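So Trusdale is doing a giveaway. Retweet, follow, tag 10 friends, win a gift card. I don't have 10 friends. I have four, and one of them is my dentist.

Tagged the dentist anyway. He liked it within a minute, on a Sunday. We may be closer than I thought.

The rules page is 19 screens long on my phone. Section one says no purchase necessary. Section two is a list of things I could purchase.

Also you have to join the Twitter party to be "fully eligible." I haven't been to a party with a hashtag since, well, ever. Do I bring chips? 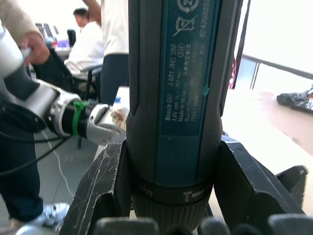 OK, I'm in. Over 700 tweets in the first half hour and most of them are people saying hi to each other. I said hi. Craig Morrison said hi back. Nice man.

Trivia question from the host: what year did Trusdale open its first store? I said 2006. So did everybody else, because it's in their bio.

They drew the winner. It was Craig Morrison.

I take back the part about him being a nice man.

The consolation prize is a code for free shipping from Pikalar. I had never heard of Pikalar before tonight and they have now emailed me twice.

Dentist wants to know if we won. We. I'm going to tell him in May, at my cleaning.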